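Section 4 – hanging the hand tools

Read this before you load anything. Rail and bench top should be done already (section 3). If the rail still wiggles, go back.

For the Wekside wall rail, part 1083, plus the bench underneath. The old Brotari rail takes different hooks. Instructions for that one are on page 49, don't mix them.

**You need**

- the bag of hooks that came with the rail
- the rubber sleeves (small bag, easy to throw out with the cardboard)
- pencil, tape measure
- a damp rag
- your tools, wiped down. Oily handles slide

**Setting the hooks**

1. Wipe the rail end to end. There's packing dust in the groove and the hooks won't seat over it.
2. Measure 400 mm up from the bench top. Pencil line on the wall. Tips of the longest tools should stop above this line.
3. Push the first hook into the groove at an angle, then let it drop flat. You should feel it catch. If it just swings, take it out and turn it round.
4. Do the rest the same way. Leave them loose for now – you will move them.
5. Lay your tools on the bench in the order you want them. Long ones toward the ends, short ones in the middle. Left-handed people flip whatever they like.
6. Slide the hooks to match. A hand's width between fat handles, less for thin ones.
7. Tighten the little screw on each hook. Finger tight plus a quarter turn. No more then that, the threads strip.

> **Caution:** Don't hang anything with a sharp end over the spot where you sit or where kids can reach. Chisels and awls go in the Prendergast block, section 5.

**Hanging**

8. Rubber sleeve on the hook first. Wood handles especially, bare metal will chew them up.
9. Handle at the top, shaft pointing down. Same for screwdrivers, nut drivers, files with a handle.
10. Let go and see how it settles. It should hang straight. Leaning means the sleeve is bunched up or the hook is crooked.
11. Lift it off with one hand. If you need two hands the hook is too tight, open it slightly.
12. Repeat down the row. Stand back at the end and check nothing overlaps.

Note: tools with no hole in the handle need the spring clips instead. Same groove. Press the clip in until it clicks, and grab the tool by the handle, never by the shaft.

Note 2: Karim Mahasneh wants the drivers sorted by tip and Maxine Paewai wants them by length. Either works. Pick one and label it.

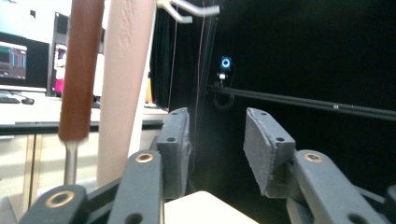 *Reddish-brown handle up, narrow metal shaft down. Cream surface with the rounded corner off to the right.*

**Keeping the surface clear**

13. Nothing lives under the row. Parts trays, mugs, glue, all of it goes to the far end or in a drawer.
14. Light tops show every mark. Wipe up oil and pencil right away, damp rag, then a dry one. No scouring pads.
15. Run your palm along the edges and corners. Rough spot? Light sanding, fine paper, with the grain if there is any.

**If something's off**

- *Tool swings when the door shuts* – sleeve missing, or the rail screws need another turn. Check all 4.
- *Hook creeps sideways* – dust in the groove. Pull it, wipe, reseat.
- *Handle too fat for the hook* – use the wide hooks, sold seperately. Mesov ones fit too but sit a bit lower, so recheck your pencil line.
- *Can't get a tool back on its hook* – you've packed them too close. Lose one.

Recheck the hook screws after a month, then whenever you think of it. Spare sleeves are in the top drawer, left side. Ask Merle Tautahi for more if it's empty.

Section 5 is the block.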